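Talking grasp software with Rochelle Nepia

November 2018

I'd been meaning to get up to Brondgate for ages, mostly because I use Onach at work and wanted to grumble about it to someone in person. Onach, if you haven't met it, is the planning and perception layer that Hurora gives away to anyone who asks nicely. Rochelle Nepia has written a good chunk of it. She made me tea, cleared a jumper off a chair and let me start with the grumbling.

My first complaint was the log viewer. "Yes, it's horrible," she said. "I wrote it in a week and I've been saying sorry for it since March. The trouble is that it works, so there's always something worse to fix first."

What's worse, then? Depth, she told me. Everything Onach plans starts with a guess at where surfaces are, and pale things on pale tables are where the guess goes wobbly. She talked about this for quite a while and I'll try to do it justice. The old version took one depth estimate per view and trusted it. If a white object had soft shading down one side, the edge could wander by a finger's width, and the planner would happily send the gripper in along a line that made no sense.

"You'd look at the planned path and think, who asked for that?" she said. "And the planner had done its job perfectly! It had just been handed rubbish."
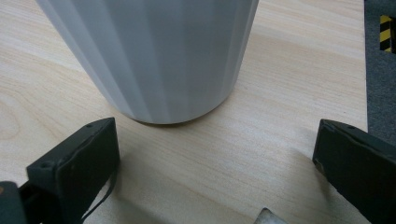

The fluted white vase, seen from between the gripper's fingers.

Fluted surfaces are a favourite of hers. Each narrow face takes the light a bit differently, so you get stripes, and a matcher that's looking for distinctive patches finds the same patch over and over. Slide one flute along and it still fits nicely. "It's the wallpaper problem," she said. "Stand close to patterned wallpaper, cross your eyes a bit, and you can make it sit at the wrong distance. The software does that without crossing anything."

The fix (or the current one, she was careful to say) is a module called Bolger. Bolger keeps several depth guesses alive at once and carries them along as the view changes, dropping the ones that stop agreeing with the motion. I asked why it was called that and she said it was a street she used to live on, and that I should see the names that got turned down.

I wanted to know how you tell whether a thing like that is any better. She pulled up a table of results and scrolled far too fast for me. The test set is 1,432 short recordings, and the old code made a bad plan on 182 of them. With Bolger switched on it's 137. I said that sounded a bit modest for a year's work, which in hindsight was rude, but she laughed.

"It is modest. But look at which ones are left," she said. Nearly all the flute and stripe cases had gone, and the remaining failures were mostly down to timing, where the pose and the picture didn't line up. "That's a boring problem. I like boring problems, you can fix them on a wet afternoon."

We got on to speed after that. Carrying several guesses costs time, and the first Bolger took more than 300 milliseconds a step, far too slow for anything that has to react. She got it down by not bothering with the flat bits. If a region has looked like plain table for long enough, it gets a single cheap plane and is left alone until something disagrees with it.

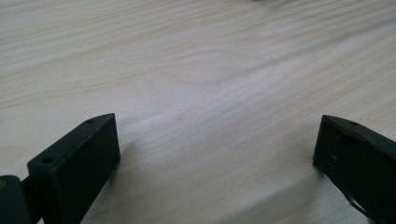
Brodie Faulkner thinks the plane shortcut is a mistake, and told me so by email when I mentioned I was writing this up. His worry is that wood grain and a patch of glare can pull the fitted plane off by a small angle, and once it's marked as settled the error stays put. He'd sooner pay for a recheck every so often, even if it costs a bit of speed.

I put that to Rochelle and she half agreed. There is a recheck in there already, she said, but it's on a fixed timer and she picked the number more or less by feel. She'd like to tie it to how much the view has moved instead. "Brodie's right that glare is nasty. It slides about as you move, so it's the one thing on a table that behaves like it isn't on the table."

I asked what she'd tell someone picking up Onach for the first time. Save your raw recordings, she said, before you save anything clever. Every improvement she's made came from running new code over old recordings, and the ones she misses are the ones where she only kept the processed output. Also, turn on the timestamp warnings. They're off by default, and she looked a bit sheepish about that.

She did promise me the log viewer is getting a search box. I've written that down here so she can't wriggle out of it.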